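Au guichet de Lundivby, l'asile se joue à quatorze minutes

Le tract tient sur une page et demande 3 000 signatures. Laiba Usmani en a 2 000, plus 89 arrivées par la poste, dont une accompagnée d'une recette de soupe. « Je l'ai comptée quand même, dit-elle. La signature, pas la soupe. »

Ancienne interprète en ourdou, elle mène depuis juin la campagne contre le règlement de Lundivby, qui limite à 14 minutes le premier entretien d'un demandeur d'asile. Le texte est passé un soir de match, sans débat ni avis d'un juriste. Elle l'a appris par un SMS, au supermarché, entre deux paquets de riz.

« Essayez de raconter votre vie en 14 minutes. Maintenant, faites-le traduire. Il vous en reste sept, et l'interprète a besoin d'un verre d'eau. » Elle en a connu beaucoup, de ces verres d'eau. Le règlement n'en prévoit aucun.

La mairie parle de « fluidité ». Usmani a une certaine tendresse pour ce mot, qu'elle a entendu appliquer tour à tour aux files d'attente, au trafic du pont et aux licenciements de l'an dernier. « Quand on me dit que ce sera fluide, je cherche ma carte d'identité. »

Ce qu'elle réclame paraît modeste : un entretien sans durée fixe, un avocat dans la pièce, et le droit de relire le compte rendu avant de le signer. Ce dernier point coince. On lui a répondu que la relecture risquait d'entraîner des corrections. « J'ai dit oui, c'est l'idée. Il y a eu un silence, et quelqu'un a proposé du café. »

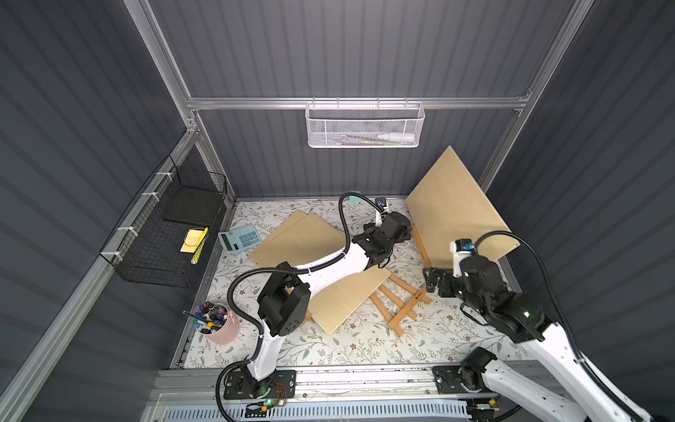

Étienne Khattak
Chroniqueur, droits et libertés

Et si les signatures ne suffisent pas ? Elle hausse les épaules. Il y aura le recours, déjà rédigé, et une marche jusqu'à la place Wukberg, que la préfecture souhaite voir passer par les petites rues - celles où il n'y a personne. « Ils nous ont envoyé un plan très joli, avec des flèches. On arrive derrière le parking. »

Elle n'en veut pas aux agents du guichet, dont plusieurs ont signé, de préférence avec un stylo emprunté. Elle en veut un peu plus aux élus qui lui assurent, en privé, qu'elle a raison. « En privé, je suis très populaire. »

Son téléphone sonne. Un homme convoqué le lendemain veut savoir s'il doit commencer par la prison ou par le voyage. Elle lui dit de commencer par la prison, lentement, et de ne pas regarder l'horloge.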